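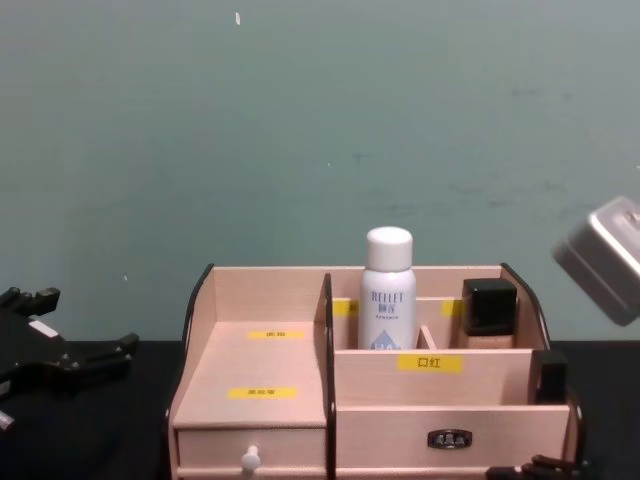 # Putting Things Away at Nidwood

The robotics club at Nidwood meets in a former sewing classroom on the ground floor, and for most of this school year its members have been trying to get two robot arms to tidy a makeup organizer.

The organizer is pale wood with two drawers and compartments at several heights. A white bottle and a square glass foundation bottle with a black cap stand at the back of the right half. Yellow labels tell you what goes where. The one near the middle of that half reads 口红, which is lipstick.

It is a modest piece of furniture, and the club has spent months on it. Students here used to build wheeled robots for the regional maze event, and they were good at it. Last spring the members voted to try the Prultbridge Household Challenge instead, a competition for high school teams that asks a pair of arms to do ordinary chores on a tabletop. Teams choose one chore from a list. Other schools picked folding towels or setting out plates. Nidwood picked cosmetics, partly because the objects are small and cheap to replace.

## The task

The rules run to four pages. A judge sets several items on the table beside the organizer. The arms have to put each one in the compartment with the matching label, standing up if it has a cap, and they have 90 seconds per item. At one point in the round a drawer must be opened and closed. An item that falls over in the right compartment earns half credit. An item that falls on the floor earns none, and the clock keeps going.

Students may not touch the table during a round. They may talk, and they do.

The drawers turned out to be the first real problem. The left one has a round white knob and the right one has a small dark metal pull, and the same grip does not work well on both. On the knob, the fingers have to close from the sides and stay level. On the pull, a slight tilt helps. The club wrote two separate routines and then argued for a couple of weeks about whether that was cheating. The rules didn't mention it. A message to the organizers came back with a one-line answer saying two routines were fine.

## Learning by driving

Most of the club's hours go into driving. One student sits at the controls and moves both arms through the whole job by hand while the computer records the motion. The software then uses those recordings to learn the job for itself. The club has a little over 900 usable runs so far and wants 2,000 before the state round in April.

A usable run is one where nothing was dropped, nothing was bumped hard and the student driving did not stop to think for too long. Early in the year, about half were thrown out. The students kept a paper log of the reasons, and it makes good reading. "Pushed whole organizer." "Opened wrong drawer." "Forgot I had a left arm."

That last one shows up often. New drivers tend to do everything with one arm and leave the other hanging in the air. The job can be done that way, but it is slow, and pulling a drawer with one arm tends to drag the organizer across the table. The better drivers brace the side panel with one gripper and pull with the other. It takes most people three or four afternoons to get comfortable with it, and the ones who play drums seem to get there faster.

Shifts are 20 minutes. The club tried longer ones in the fall and found that the quality of the recordings dropped off toward the end. Now there is a kitchen timer on the windowsill, and whoever is driving gives up the seat when it rings, even in the middle of a run.

## Money and parts

The arms came to the school through a loan program run by Atier, a parts supplier two towns over. The loan covers the arms and the controllers. Everything else is up to the club, which raised $69 at its first bake sale and a good deal more at its second, after someone suggested holding it during a basketball game.

The software is called Mbeki. It was written by a group of former Nidwood students and has been patched by every class since. Parts of it are tidy and parts of it are not. One file opens with a comment warning the reader to leave the next forty lines alone, and so far everyone has. A junior is rewriting the section that reads the labels, and has asked the rest of the club to stop changing it while she works.

Labels matter more than the students expected. At first they trained the arms on one fixed layout, and the software simply memorized positions. Then a practice judge swapped two labels, and the arms calmly put every item in the old place. The score for that round was the worst of the year. Since then the layout has been changed between recording sessions, and the club keeps a chart on the door showing which layouts have been covered.

## What they get out of it

Some members plan to study engineering. Several do not, and joined because a friend did or because the late bus leaves at a convenient time. The work suits both kinds. There is plenty to do that isn't code: relabeling, logging, checking cables, resetting the table between runs. Resetting is the least popular job, and it rotates.

The teacher who supervises the club says she mostly tries to stay out of the way. She steps in when a gripper is being run too fast, and when the arguments get loud. She also insists that each new member spend one session just watching before touching the controls.

At the fall scrimmage, Nidwood finished in the middle of the field. The arms placed the bottles well and had trouble with the smaller items, which slipped as the fingers closed. The club has since tried three kinds of padding on the fingertips. A thin rubber sleeve works best so far, though it wears through and has to be replaced every couple of weeks.

The room is open until 5:30 most afternoons. On the way out, the last student parks the arms, copies the day's recordings to a second drive and writes the new total on the whiteboard by the door.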